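Speaker notes – "Do phone-free evenings really work?"
Embla Engström, April meetup

Slide 1. Say hello, skip the bio. Ask who has tried putting the phone in a drawer after dinner. Wait for hands. Ask who still does it. Wait longer.

Slide 2. The claim. You've all read it: give up the phone at 9 and you'll sleep better, read more, like your family again. I'd like to believe it. Say where I stand early – I think some of this is wishful.
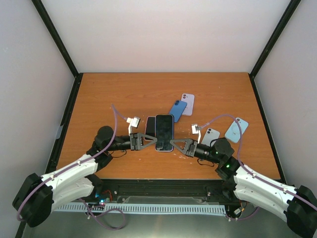 Slide 3. The Livon survey. It had 311 people in it, and they signed up because they already wanted to quit. That's like polling a gym in January. Also, they graded their own sleep. Don't get stuck on this slide, Illia will want to argue and he can do it at the break.

Slide 4. My own try. Lasted 2 weeks. I read half a novel and watched a lot more TV. Did I sleep better? Maybe. I also quit coffee that month, so who knows.

Slide 5. What's being sold. Katik wants you to buy a lockbox with a timer. A kitchen drawer is free. (Pause, let them laugh or not.)

Slide 6. What I'd want to see before I buy it: people picked at random, a comparison group, and somebody asking again six months later.

Questions. If time is short, drop slide 5.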